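Notes from the Suturing Group
Riltwood Robotics Club newsletter, September 22, 2022

So the fall term is off and running, and I have already spent more hours than I'd like to admit staring at a practice pad! We have 28 members signed up for the suturing project this time (up from 11 last year, which still makes me grin), and everybody wants a turn at the controls. My advice to the new folks is to go slow with the thread. You grip it, you draw it across, and you resist the urge to yank.
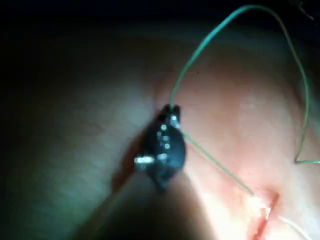
My own knots are still pretty ugly, but the team from Nostmont came over and taught us a much calmer way to set the loop, and I've been stealing it shamelessly ever since. We're all getting ready for the Rathjen Challenge in December, where each team gets 21 minutes for a full row of stitches plus one knot tied under tension. I know, I know, that sounds like plenty of time. Try it! Passing the needle from one instrument to the other is where the minutes go for me, and I've started practicing that part by itself before I tie anything. 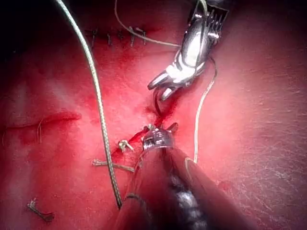 Do I need any experience to join the suturing project?
None at all. New members start on the Andari simulator and move to the real instruments after two sign-offs from a group leader. Bring your student ID to room 183 and put your name on the sheet by the door.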